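Leave the ends long enough

I have been teaching people to stitch for most of my working life, first on foam pads, then on pig skin from the butcher, and for the last few years on whatever the training budget will run to. My opinion on the subject is a small one and I have held it for a long time. We spend too much effort on how the needle goes in and far too little on what happens once the knot is down. By that I mean the cutting, the ends, the bits left lying about, and where the needle is while all this is going on.

Most courses are built the other way round. The one I help with, at Sustmont, runs over two days and costs 1,995 a head, which is a fair amount of money for a junior surgeon to find. The first morning is needle angle. The first afternoon is needle angle again, with curved passes. Knots get the second morning. Cutting the thread gets a few minutes before the coffee, and it is usually given as one sentence: cut it short, but not too short. Then everyone goes back to driving needles.

I understand why. Driving the needle is the part that looks like surgery. It is also easy to mark. The bite is even or it isn't, the exit point is where you meant it to be or it isn't. A tutor can walk down a row of benches and say something useful at each one. The length of a tail is dull by comparison, and the right answer changes with the thread. A braided thread holds a knot well and can be cut fairly close. A smooth single strand is springy, wants to undo itself, and needs more left on. Learners are told this once and are then handed one kind of thread for the whole course, so they never feel the difference in their own hands.

A few years back I started keeping the used pads at the end of a session instead of putting them in the bin. I looked at 32 of them one evening in December, with a cup of tea and a ruler. The stitches themselves were decent. The spacing was better than I would have managed at that stage. The ends were all over the place. Some had been cut so close that the knot had already begun to open. Others had tails long enough to get caught in the next stitch, and in several cases had been. Loose offcuts had been sewn over and were trapped under the line. None of that had been mentioned in the feedback, and I had written a good part of the feedback myself.

So I changed what I do, and I think others should as well. I now ask learners to stop after every knot. The needle is parked somewhere they can see it, or held properly. The tail is cut with the tips of the scissors in plain view. The offcut is picked up straight away and put in the dish. Only then do they load the needle for the next pass. It is slow to begin with and people complain about it. One group told me it felt like being made to wash up between courses, and I could see their point.

The usual objection is that it breaks the rhythm. There is something in that. A running stitch has a pace to it, and someone who is always stopping will tighten unevenly. But most of what beginners do is single stitches, tied and cut one at a time, and there the pause is already built in. I am only asking them to use it. The more experienced people I have watched do all of this without thinking, and they still finish ahead of everyone else in the room.

The second objection is cost, and I have less patience with it. Tidy practice uses more thread, because you throw away a piece you might have tried to squeeze one more stitch from. The Isotex packs we buy come in boxes of 48 and we get through them faster than we did. Set against the course fee, it is hardly worth arguing over. I would sooner drop the printed folder, which I find left on chairs every time.

Practice material matters more than the brand of thread, in my view. Dry foam forgives everything. An offcut sits up on it like a hair on a shirt and you can flick it away. On a wet surface the same piece lies flat, sticks, and is hard to pick out under a bright light with all the shine coming back at you. The Widmer pads are better than foam in this respect, and the Niltine ones can be soaked beforehand – I do wish they were a little less stiff at the corners. If a centre can only afford foam, wetting it with a sponge is better than nothing.

I would also like to see the ends marked. If a course has a score sheet, and most do, put tails and offcuts on it with the same weight as spacing. People practise what they are marked on. I did at their age.

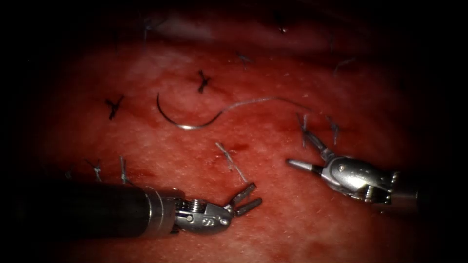 Should beginners cut each tail before starting the next stitch?

For single stitches, it is a good habit to cut the tail and pick up the offcut before loading the needle again. With a running stitch there is nothing to cut until the end, so keep an even tension and deal with the tail once the last knot is tied.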